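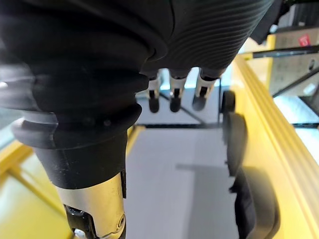

Estine Tray Handling Package, reviewed by Natnael Gebremichael
Test period: four weeks

The Estine package is sold by Ultomham as an add-on for two-armed robots with five-fingered hands. The price is 3,205 per station and covers the control software, one day of setup and remote support until June. Arms and hands are extra. We evaluated it on light kitting work: lifting shallow trays from a shelf, moving them one at a time, and setting them back down in a row.

Setup. The vendor's engineer, Tsehay Zeleke, had both arms calibrated by early afternoon. Shelf height is entered by hand to the nearest millimeter. An error here carries through to every grasp, and the software gives no warning. I would measure twice.

Grasping. The default routine approaches the tray rim with the fingertips, then wraps the fingers around the lower edge before lifting. It is slow but repeatable. Over 50 logged lifts with each tray type, failures were confined to trays sitting too close together. A gap of one finger width cleared the problem.

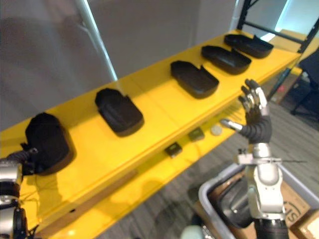 Placement is weaker. The release position drifts when a tray goes down tilted, and the correction step adds more than 4 seconds to the cycle. Version 4 of the software lets you turn correction off – useful for buffer shelves, unsuitable where a downstream machine expects a fixed position.

Arm coordination. The idle arm is parked upright by default. In a narrow station this takes up space the operator may want. The parking pose can be changed, but the setting is under Safety, not Motion, and the manual does not mention it. Abenezer Mersha at Ultomham answered my ticket on this the same day.

Maintenance. Wipe the fingertips at the start of each shift and inspect the wrist covers for splits. Replacement covers are sold in pairs only.

Compared with the Staltolau kit we tested earlier, Estine grasps better and reports its faults less clearly. Log files are plain text and can be exported without a license.

Suitable for: low-volume kitting with rigid trays.
Not suitable for: soft packaging, mixed stacks, cycle times set by a conveyor.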